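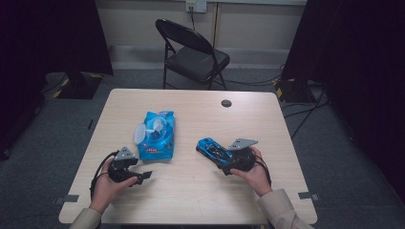 Speaker notes: Shared Tables, Shared Toys
Staff briefing, Brotholm Family Center
2020-01-13

Opening

Good morning, and thank you for coming in before the rooms open. My name is Henok Tefera, and I coordinate play services for the Karnolport and Brotholm sites. The session covers the end-of-activity routine for tabletop toys. It replaces the guidance in the staff binder, page 6, which should be removed today.

Please hold questions on the outdoor equipment. Those will be taken up in February.

Slide 2. Background

Over the autumn term we reviewed how toys were being put away at both sites. The review covered 37 sessions. Practice differed from room to room, and in several rooms it differed between the morning and afternoon staff. Toys went back into bins directly from the table, and the table was wiped afterward, or before the next group, or when somebody remembered.

The inventory now stands at 757 small items. Most of these are vehicles, animals and building pieces. (Pause. Several people will ask about the puzzles. They are listed separately.)

Slide 3. The routine

The new routine has 3 stages: clear, wipe, return.

Clear. All toys are brought to the middle of the table. Children may take part and should be encouraged to do so. Anything broken goes to the member of staff in charge of the room.

Wipe. Each toy is picked up, wiped on all sides and set down on the far side of the table. Toy cars need particular attention at the wheels and along the underside, where crumbs and modeling dough collect. Hold the car by the back end and wipe from the front, then turn it around. The table top is wiped last, including the near edge where children rest their arms.

Return. Toys go back into the bin only when dry to the touch. Bins are labeled by type. Cars do not go in with the animals.

Slide 4. Wipes

One package of wipes is kept at each activity table during the clear-up and stored in the high cupboard at all other times. It is not to be left within reach of children during play.

Close the lid between uses. A package left open overnight will dry out, and we have thrown away a good number of part-used packages for this reason. If a package has dried out, please do not add water to it. Take a new one and note it on the supply sheet.

Wipes go in the lidded waste bin. They are never flushed. (The Karnolport plumbing invoice is available to anyone who would like to see it.)

Slide 5. Items that are not wiped

Soft toys, dress-up clothes and the Astunik story cushions are laundered on Fridays. Unpainted wooden blocks are brushed off and left on the open shelf. Battery toys are wiped on the outside only, with the switch in the off position.

Slide 6. Record keeping

Each room has a Kubo folder with a weekly sheet. Initial the sheet at the end of the session. One set of initials per table is enough. Sheets are collected on Monday mornings and kept for the remainder of the term.

(Hand out the sample sheet here. Allow a few minutes for reading. The second column heading has a misprint: "retrun" should read "return.")

Slide 7. Practice

Staff will now work in pairs, one pair to a table, and carry out the full routine once from start to finish. Change places and repeat. I will come around to each table in turn.

After the practice, collect comments on the sheet layout and the height of the storage cupboard at Brotholm. Comments on staffing levels should be sent to the site office in writing.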